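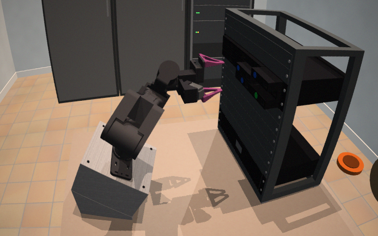
Kistau R2 Roadside Traffic Counter

The Kistau R2 counts vehicles and measures their speed from the side of the road. It uses radar, so there are no tubes to lay across the lanes and no cutting into the asphalt. Towns and road departments use it for studies before a signal is retimed, a lane is closed or a new school opens.

One unit covers up to four lanes in both directions. The range is 100 feet from the pole to the far edge of the last lane. Each vehicle is saved with its time, lane, speed and length class. Slow traffic is also recorded, down to walking speed — this is important on streets where the queue is the thing you want to study.

Specifications
Lanes: 1 to 4
Maximum distance: 100 ft
Speed range: 3 to 80 mph
Length classes: 4
Battery: nearly 40 days on one charge
Weight with battery: 14 lb
Mounting: pole or sign post, with two steel bands
Data: memory card or cellular modem (modem sold separately)

In the box
R2 unit, battery, charger, two mounting bands, padlock with two keys, printed setup guide.

Installation
Mount the unit 8 to 12 feet above the road surface. Please avoid poles directly behind a bus stop, where standing buses will hide the other lanes. Setup is made from a phone or laptop with the Kitard program, included in the price. The lane positions are found automatically in light traffic, but please check them by eye before you leave the place.

Reports
Kitard gives volumes by 15 minutes, by hour and by day, average and 85th percentile speed, and queue time for each lane. Files can be exported as CSV.

Accessories
Boltholm solar panel, for counts longer than one month
Cellular modem
Spare battery

Rental
The R2 can be rented by the week. Battery and bands are included, shipping is extra. For rental dates write to Jocelyn Dizon, and for technical questions to Duygu Uysal, through the contact form.

Part number: R2-247
Page updated 26/10/2020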